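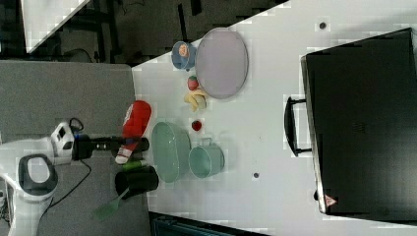

3.2 The tidy-up task

Figure 3. The arm at the toy glove, with the play food and kitchen things on the white table.

I ran this part of the study with my student club at Jatgate, and I'll admit we picked the objects mostly by raiding toy boxes. We wanted things that behave differently in a gripper, so small fruit such as the strawberry and the bananas went in alongside a plate, a bowl and a spatula with a slotted head. The red and white boxing glove in Figure 3 was a late vote by the club, and it became everyone's favourite — mine too!

Each team had 4 weeks and wrote its own grasp planner on top of the Solline library (we used the January release throughout). A run lasted 180 seconds, and the layout was shuffled before every run, with some items laid on their sides, as the green basket and the mug are in the figure. We logged 500 runs in all. I scored them with the Pintér scale, which gives part marks for a lift that ends in a drop, and the students argued with me over plenty of those marks. Section 3.3 gives the scores by team, and the glove gets a table of its own.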